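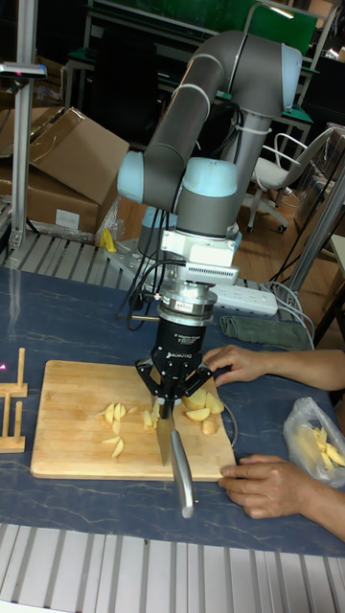 1/ Week three with the Katene kitchen kit on our arm. Several people asked me if it is worth the money, so I write my notes in one thread.

2/ What you get: the gripper, a white mounting bracket, the coupling, software license for one year. The arm is not included. We paid 1570 euros, shipping was extra. Knife and board you bring yourself.

3/ The mounting went well. Teodor Munteanu did it with me in one afternoon. The manual has a mistake on the page about the coupling, the two drawings are in the wrong order. I wrote to Katene and they sent a corrected page the next morning.

4/ Now the potatoes. The fingers hold the knife with the blade down, and the grip is firm enough for raw potato. For carrot I had to raise the force setting two times.

5/ The weak point is the board. It moves when the blade pushes, so we still hold it at the corner by hand. Katene sells a clamp plate for 78 euros. In my opinion it must be in the box.

6/ If you hold by hand like us: low speed only, fingers far from the blade, and a second person at the stop button. Please do not skip this.

7/ Slices are thin but not equal. Wedges are better. If you need the same thickness each time, buy a normal slicer, it is cheaper and faster.

8/ Cables. The ones at the wrist make big loops and I am always afraid they will catch on something. Makis Vasilakis from Udov told me he uses a short sleeve there. I will try it.

9/ Support: I wrote four times, always got an answer on the same day. The software update in September broke my saved positions, and I needed 30 minutes to teach them again. Make a backup before you update.

10/ Would I buy again? For teaching and testing, yes. For a real kitchen, not yet. Next I test it with onions, and I will post the settings here.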